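Finding the thread ends: notes from a month on the suture tracker

I spent most of September on one module of our suturing software, the part that finds loose thread in the wrist camera view and tells the planner where it can grab. We call the module Kemeo. It sits between the camera driver and the motion planner, which is an older package called Zultside that I mostly leave alone.

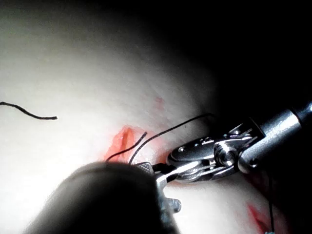 What the tracker has to sort out

Black suture on a pale pad sounds like an easy case. A plain threshold picks up the thread in the bright part of the view and does well there. On the dark side it fails, because a black strand running toward a black background has no edge left to find. The longer strand beside the instrument does exactly that.

My first version joined every dark pixel it could into one long curve. Near the jaws it would take two strands that came together and report them as one thread with a kink in it. The planner then asked for a grasp on the kink, which was the one place the tool was already holding.

The current version works from the ends inward. It looks for cut tips first, follows each one back along the curve, and stops when it gets within 8 pixels of metal. Anything past that point is marked unknown. I would like it to be smarter than that, but unknown is a value Zultside can handle and a wrong curve is one it can't.

Masking our own tools

The other half of the work was telling the software which parts of the view are robot. The arm's joint angles give us a rough outline of each instrument, and we draw that outline into the mask before the thread search runs. This is fine for the shaft. It is poor for a gripper very close to the lens, where the blur spreads well past the outline and the soft border looks like a fat dark thread. I now grow the mask based on distance to the camera, and the false threads from blur are mostly gone.

Glare on the polished parts is still a problem. A thin shadow between two highlights has the same width as suture. I tried a color check and dropped it – the metal and the thread are both gray to the camera when the exposure is low.

Labeling

I labeled 1,532 views by hand in Peixoto, our in-house annotation tool. It stores a curve as a list of points and an end flag, and it now lets me mark an end as "visible tip" or "lost." Before that change I was guessing where strands stopped in the dark, and the tracker learned my guesses. Relabeling took me longer than writing the code.

I held back 28 views with crossing strands as a test set. The old version got the strand count right in 2 of them. I haven't run the new one on the full set yet, so no number for that.

Next up

Falar, the logging service, drops the mask when it saves a run, so I can't replay a bad grasp with the same input. I'm fixing that before I touch the tracker again. After that I want to try two exposures per cycle, one for the bright side of the pad and one for the shadow under the wrist. It will cost us frame rate, and I don't know yet whether the planner will put up with it.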